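Windonberg suspends volleyball coach during review of travel spending

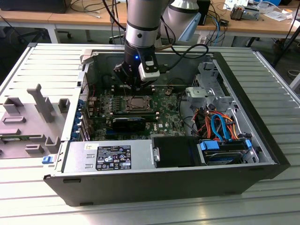

What the college has said

Windonberg College has placed women's volleyball coach Ariel Marquez on paid leave while it reviews how the program booked and paid for team travel. Athletic director Vimala Nadar announced the decision in a two-paragraph statement on 2024-11-06 and did not take questions.

Assistant coach Laurențiu Pascu will run practices and lead the team for its last 9 matches. The next is at home against El-Sayed.

The statement says the review covers trips made since August, including a preseason tournament in Rinik. It does not say who raised the matter or whether players have been interviewed. The college has hired an outside accounting firm, Flativari, to go through the receipts.

Marquez is in her second season at Windonberg. The team won 14 matches last year and reached the conference semifinals. In a text message she said she was cooperating and expected to be back "before the season is over."

Senior setter Princess Macaraeg said players learned of the change at a short meeting before practice. "We were told to keep playing and that's what we're doing," she said. Her mother, Imelda Macaraeg, said parents had received an email but no details.

Nadar's office said the findings will go to the college president. No end date has been set for the review. Tickets already sold for the El-Sayed match remain valid, and doors open an hour before the first serve.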